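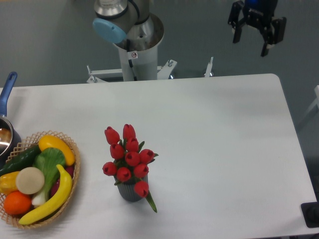
How do you clean fake fruit and vegetables?

With lukewarm water, a drop of dish soap and a soft cloth. Let every piece dry all the way before it goes back in the basket.

Okay, so I get asked that a lot, mostly by my mother's friends, and I figured I'd put it first for anybody who came here from a search and doesn't care about the rest of my table. You're free to go! Everybody else, get a coffee, I have been rearranging a centerpiece for most of a week and I have opinions.

I've been on a white table kick since May. My old one was dark and hid everything (crumbs, pen marks, a ring from a mug that I blamed on Kamarul for a year) and the white one hides nothing, so I wipe it down constantly and I like it more every time I do. But a big white rectangle needs something on it or it feels like a place where you fill out forms. So, the basket.

The basket is wicker, oval, light tan, with an open lattice around the rim, and it's the rim that got me. I found it at Bellis, which is the secondhand place next to the dry cleaner, in a stack of other baskets that were all too deep. Deep is a problem with fake produce. You end up burying most of it and paying for apples that live in the dark. A shallow-ish oval means you can see nearly everything, and you need a lot less stuff to make it look generous.

I had a bag of artificial fruit and vegetables in the closet already, from when Anisa Ngui and I did the harvest table at the library, and I kept adding to it whenever I saw a decent piece. I'm picky about decent. Weight matters, because the light ones roll off if you so much as look at them. The seam matters too. Run your thumb around it, and if you can feel a ridge, put it back, that ridge is going to catch dust for the rest of its life.

Then there's the squash. I love the squash. It's bright yellow and long and shiny and totally over the top, and it has been in the front, on the side, standing up (don't), and lying flat across everything like it fell asleep there. I finally put it at the back, pointing up at an angle, and the whole basket came together in a second. Long things go at the back! If you do one thing from this post do that. It gives all the smaller pieces something to lean on, and you get a bit of height without stuffing the bottom with newspaper, though I've done that too and there's no shame in it.

The rest I pack close. My first tries were always too polite, everything spaced out so each piece got its turn, and it looked like a store display the day before closing. Push them together. Let some of them be half hidden. If there's a gap, turn a piece on its side before you go buy another one.

The pot ended up on the table more or less by accident and then I decided I liked it. It's a cooking pot with a long blue handle and a shiny silver inside, and it makes the fake vegetables look like they have somewhere to go. My friend Soledad says a pot on a dining table looks like you gave up halfway through dinner. She's allowed to think that. I think one kitchen thing next to a basket makes it feel like a house where people cook, and the blue is nice with all that white.

Next was flowers, and this is where I lost a couple of days.

My first thought was something tall. I borrowed a big glass vase from Faizal Lumbantobing down the hall, who has at least 3 of them and has never put a flower in any, and it was gorgeous and you couldn't see the person across from you. Back it went. Then I tried a low bowl with just leaves, which looked like salad. Then I wanted peonies because everybody on the internet has peonies, and I looked at the price, and I stopped wanting peonies.

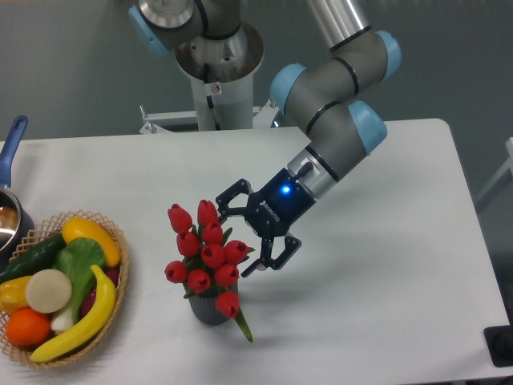 Red tulips in a small vase was where I landed, and I don't know why I didn't start there. Small vase is the important part. People put tulips in something wide and they flop out in every direction like they're trying to leave. In a narrow little vase they hold each other up, and you can get that tight round bunch with the heads all touching and short bits of green poking out in between. I like them closed, when they're egg-shaped and a little smug. And let one droop over the front! I used to fuss with the droopy one until it stood up straight with the others, and then it was stiff as a school photo. Leave it. Same goes for a long leaf that wants to hang down.

I did go back and forth on red. With the yellow squash I was scared it would turn into ketchup and mustard. Arsalan Kazmi, who paints and therefore gets to have a vote, told me to keep some bare table between the two and quit worrying, and he was right, so the flowers have their own spot and the basket and pot have theirs. White table in between does a lot of the work. If your table is dark you may need more room than you think.

Things I bought and didn't use, in case it saves you a trip: a runner in oatmeal linen (vanished on the white, looked like a stain from the doorway), a bag of fake moss from Dukomard that shed on everything for 22 days and is still shedding somewhere under my fridge, and a set of tiny gourds that were just sad.

Money, since somebody will ask. I set myself a limit of 60 dollars for the whole table and came in at almost 60 if you don't count the moss. I'm not counting the moss.

I want to try lemons next, only lemons, in the same basket, for when it gets hot. Anisa says only lemons is a hotel lobby. If any of you have done a single-fruit basket and didn't get sick of it in a week, leave me a comment and tell me how many it took to fill it.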